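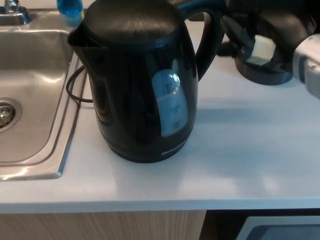 Black kettle with water-level window.

Droltberg Descaling Powder, 2 sachets

The box promises a "like new" kettle in one go. We have our doubts. Our tester, Davina Drummond, needed both sachets to clear one season's scale, and her water isn't even very hard. Citric acid from the grocery store is much the same stuff and costs less per ounce.

Still, it's premeasured and it doesn't smell like vinegar. Brinska's version does, whatever the label says.

Net weight: 65 g
Item no. 129
Rinse twice before making tea. Not for aluminum.
The "streak-free" claim is the maker's. We haven't seen any proof of it.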